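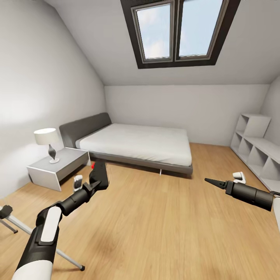
Attic bedroom with a skylight and wood floor

My Used Kids' Tablet and E-Reader Checklist (With Way Too Many Comments)

You are here: Home / Deal Tips / Checklists

Hi, deal hunters! So many of you wrote in after the March refurb sale asking what I look at when one of these things lands on my porch. I buy a lot of open-box and secondhand readers and tablets for my own kids, and I've been burned enough times that I keep a list taped inside the pantry door. I typed it up for you, with my notes from the last one I checked, a refurbished Katene reader I got for $60 (with the cover!).

BEFORE YOU PLUG IT IN

Screen glass: OK
Run a fingertip along all four edges, slowly. Chips like to hide under the lip of the cover, so take the cover off first. Mine had a scuff near the bottom corner but nothing sharp.

Back panel sits flat: OK
Lay it face up on a counter and press each corner. If it rocks or the back looks puffy, stop right there and send it back. A swollen battery is a no from me, every single time, and please don't charge it "just to see."

Charging port: NEEDS CLEANING
Ugh, lint. So much lint. I got it out with a wooden toothpick, device off. If the port wiggles when you touch it, that's a return.

Cover and stand: OK
Check the magnets! I tug on every one. A loose magnet is a real swallowing danger with little ones around, and I've tossed a Corcombe cover I otherwise loved over this.
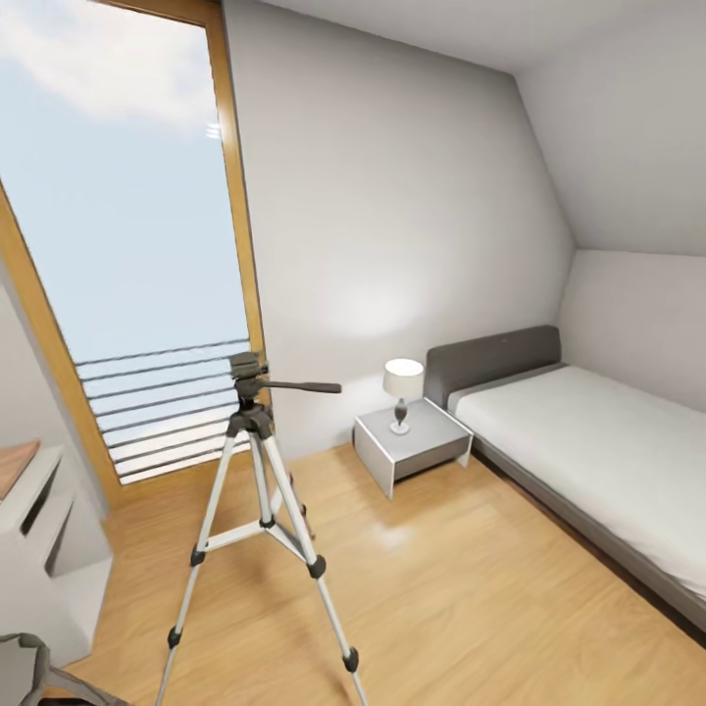 Charger and cord: FAIL
The cord in the box had a split right where it meets the plug, so into the trash it went. I used a Lomen cord we already had. Budget a few extra dollars for this when you're comparing prices, by the way. A deal with a bad charger is a slightly smaller deal.

FIRST CHARGE

Heat check at 30 minutes: OK
I set a timer and stay in the room. Hard surface only, never on a bed or the couch. Warm is fine, but if I can't comfortably keep my palm on it, I unplug it.

Holds a charge: OK
Left it on the home page for 2 hours and it barely dropped.

SETTINGS

Old owner's account gone: FAIL, THEN OK
It opened right up to somebody's library of 2,572 books! Tempting, but no. Factory reset, then set it up fresh.

Purchases locked with a PIN: OK
Do this before the kids see it. Ask me how I know about the dinosaur series.

Recall lookup: OK
Type the model number into the maker's support page. The Carnotance tablets print theirs in teeny gray letters on the back, so grab your reading glasses.

READER COMMENTS

Jarrah Hollis: Does the seller have to take it back over a bad cord? Mine says "device only."

My reply: Depends on the listing, Jarrah! I'd message them with a photo of the cord before you start a return. I did that with this one and they knocked $2 off, which, okay, thanks I guess. If yours is being stubborn, ask for a replacement cord and see what they say.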